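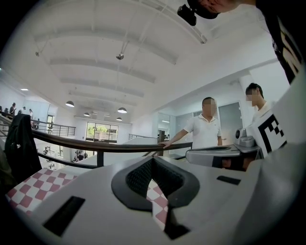 Tuesday, 7:40 pm

Walked the Suterdale loop again with Dinesh to fix the timings for the guest sheet. Clockwise this time. 12 km, and the climb to the Ledari saddle gains 700 m. The old sheet has it as a half day. It isn't, for most guests. Changed to "full day, start by 8".

Two stiles down past the Margaritis farm. One can be stepped over, the other needs wire cutters or a detour along the stream. Stavros to phone the farm before the April groups.

Viewing hide: door sticks, bench fine. Deer on the far slope, too far for anyone without binoculars. Do we lend them out or put it on the packing list? Ask Periklis.

Group size. Themis still wants 12 per guide. I'd keep it at eight on the upper path, there is no place to pass above the spring. Left open.

Bus from Eretti now stops at the lower gate only, so add two km each way for anybody coming without a car. Map needs redoing. Apostolos has the file.

To do: paint on the waymarks after the spring, new batteries for the radio, reprint sheet.

2 comments
Share 8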